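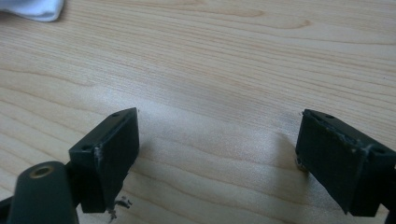

Slide 4. Wrist view, fingers open over bare wood, cloth at upper left.

Leave this up while covering the next three points.

Gripper width. We don't read it from an encoder. The estimator takes it from the image, using the two finger blocks at the bottom of the view. Both carry scratches and pale residue, and the early version treated those marks as features. Bianka's fix was to mask the front faces and fit only the outline of the top face. Mention that the two small holes on each block are a useful check on the fit.

Glare. Point to the bright patches in the middle of the table. Grain is easier to track toward the upper right. Visual odometry drops features in the washed-out area, and the pose drifts sideways when it does. Pascual now weights each feature by local contrast before the solve. Don't go into the maths here, it's on slide 9.

Empty gap. The grasp classifier has to return "nothing held" for a view like this one. On the first training set it didn't do so reliably, as almost every clip had an object between the fingers. Arsalan added 600 empty-gap clips and we retrained. Of the 3000 validation frames, 109 still come back wrong, mostly with shadow under the blocks read as a thin object.

(Pause. Someone usually asks about depth. Answer: one colour camera, no depth, scale comes from the calibration board.)

Slide 5. Timing.

Planner runs at a fixed rate and perception does not. Keltora stamps each frame at capture, and the controller interpolates to the planner's clock. If a frame is over the latency limit, the controller holds the last width command and slows the arm. It does not extrapolate. We tried that in January and the fingers closed early.

Credit Faisal for the replay tool. Same log in, same commands out, so a change in behaviour can be traced to a commit.

Slide 6. Hand over to Bart for the Plutenley logs. Check his laptop is on the second input before starting.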